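The Sisum Trial

The man from Sisum had been talking for most of the drive out from Flilencombe, and Lungile Steyn had stopped listening at the turnoff to the tip. She'd heard it on the phone already. You hired their people, their people tidied up your rooms with the grippers, and whatever the grippers recorded went off to Nengate and became a robot that could tidy up your rooms.

"And if it can't?" she said.

"Can't what?"

"Tidy up."

Bongani Cele changed down a gear and smiled at the windscreen. He had a very even smile. "Then we collect more demonstrations."

"At our cost."

"At the trial rate."

She wrote *trial rate* in her notebook and underlined it. The Buthelezi board wanted a yes or a no before December. They ran serviced flats, a lot of them, and they were sick of advertising for cleaners who lasted a fortnight. Somebody's nephew had seen a clip of a robot putting a mug in a cupboard and now here she was, fifty-one and a bookkeeper by training, on her way to watch grown people pick up rubbish with tongs.

She had asked for 200 rooms' worth of results. Sisum had sent her six, all of them beautifully lit, and a page of colours she couldn't read on her printer.

Inside, the work was quieter than she'd pictured. She stood back near the wall with her handbag held in front of her. The operator had a gadget strapped to his forehead and didn't look up. He leaned in, closed the gripper, lifted, moved, let go. Then he did it again. He had the patience of someone shelling prawns for a wedding.

"Doesn't he get bored?" she whispered.

"You can ask him."

She didn't like to. She watched his forearm instead. It made a small correction each time before the fingers closed, a sort of dip and wobble, the way her father used to line up a nail.

"Does it learn that?" she said. "The little wobble?"

"It learns everything."

"So it'll learn his sore wrist."

Bongani laughed, then saw that she was waiting. "We use several operators," he said. "It averages out."

"Averages out to what?"

He began on the word *robust*. She let him go for a bit. She had once bought a dishwasher for the Flilencombe office on the strength of that word, and had spent three winters with a tea towel jammed under the door.

"Show me the robot doing it," she said. "Never mind him. The robot."

"The model for your rooms would be trained after sign-up."

"Any rooms, then. Today."

"Today is really a demonstration of the capture side."

"Right," said Lungile. She turned to a clean page, wrote 30 November 2022 at the top, and under it: *Saw a man. He was very good.*

On the way back to the car Bongani said that fifty per cent of their clients had felt exactly as she did at this stage. She asked what stage the other half had been at, and he said he'd have to get back to her.

She typed the report at the kitchen table that night, with the heater on and the cat in the good chair. She was fair about it. She put down that the grippers looked well made and the operator knew his job. She put down the rate, and what the rate became in the second year — a figure that had turned up in the small print on the back of the last sheet. Under *Recommendation* she wrote that Buthelezi should offer the operator a job. Then she took that out, wrote "Not yet; ask to see it work without a person attached," and put the pictures in last.
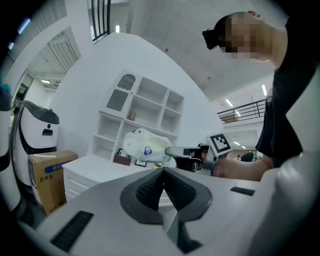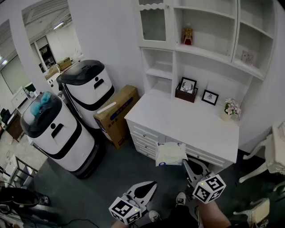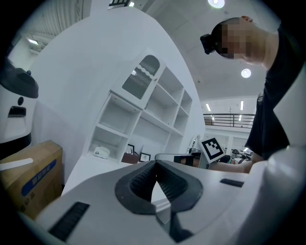 Attachment to L. Steyn's report: hand-held grippers in use near the white shelving.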